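5. Preparing and sending out parts with Pakstead

This section covers loading sheet music into the Pakstead library, assigning it to desks and sending it to players before the first rehearsal. It assumes you have already set up your orchestra and entered your players (section 3) and your concert dates (section 4).

You need a Librarian or Administrator log-in. Section leaders can view parts and print them, but they can't assign them.

5.1 Adding a work

1. Open Library and choose Add work.
2. Type the composer's surname. If the work is already in your library, Pakstead shows it under the box. Select it and go to 5.2.
3. If it isn't there, fill in the title, the edition and the number of movements. The edition matters when you have two sets of the same symphony with different rehearsal letters.
4. Under Source, choose Owned, Hired or Borrowed.
5. For hired or borrowed sets, enter the return date. The work will drop out of players' folders at midnight on that date.
6. Press Save.

Note: A library can hold up to 2,000 works. The counter at the foot of the Library page shows how many you have left. Works you have archived still count towards the limit.

Caution: Check your hire agreement before scanning a hired set. Many publishers allow practice copies only, and some allow none. Pakstead does not check this for you.

5.2 Uploading the parts

Scan each part as a separate PDF. Greyscale gives the best results on older sets with pencil markings. Black and white is fine for new printed parts.

1. Open the work and choose Parts, then Upload.
2. Drag the files into the box, or press Browse.
3. Pakstead reads the file name and suggests an instrument for each one. "Vln2.pdf" goes to Violin 2, "Hn3.pdf" to Horn 3, and so on.
4. Look down the list and correct any that are wrong. Clarinet in A and clarinet in B flat are often mixed up, as are cornet and trumpet in French works.
5. Press Confirm.

If a file shows a red bar, it did not upload. Check that it is a PDF and that it isn't protected by a password, then try it again on its own. 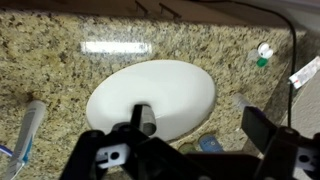
Where one player covers two instruments, such as flute and piccolo, upload both parts and tick Doubling beside the second. The player will then receive them as one folder, in the order they are played.

5.3 Adding bowings

Bowings should go in before the parts are sent out. Any changes made afterwards have to be sent again.

1. Open the Violin 1 part and choose Mark up.
2. Add bowings with the pen or from the symbol bar.
3. Choose Share with strings. The leaders of the other string sections can now open your marked part beside their own.
4. When each leader has finished, they press Ready. A tick appears next to the section name.

Note: Marks are kept on a separate layer and the scan underneath is not altered. To see the clean part, switch off Show marks.

5.4 Assigning parts to players

1. Open the concert and choose Seating.
2. Check that every desk has a name. Empty desks are shown in grey.
3. Choose Assign from seating. String players receive the part for their section. Wind, brass and percussion players receive the part for their chair.
4. For a work with different scoring, choose Override and move the names by hand. An override affects that work only.

If a player is moved after parts have gone out, the old part stays in their folder until you press Tidy folders.

Example: Khadija Mansour is down as second oboe for the April concert but plays cor anglais in the Pattinasarany suite. Leave her seat as it is, open the suite, choose Override and drag her name to Cor anglais. Prasetyo Nasution can then be dragged into the second oboe chair for that work.

5.5 Sending out

1. Choose Send parts.
2. Pick Whole orchestra, One section or Selected players.
3. Add a message if you want one. Keep it short, as it also goes out by text to players who have chosen that.
4. Press Preview and read through the list of names.
5. Press Send.

Caution: You cannot recall parts once they have been sent. You can only replace them.

Players without email appear in the Print list. Choose Print list, then Booklet for A4 folded sheets or Flat for single pages. Tape flat pages down the left edge so they turn properly on the stand.

5.6 Error messages

Error 13: A part has no instrument. Go back to 5.2, step 4.

Error 86: The seating plan has changed since you pressed Assign. Run 5.4 again from step 3.

"Grerunov link lost": Pakstead can't reach your ticketing account. This has no effect on parts and can be left until later. See section 9.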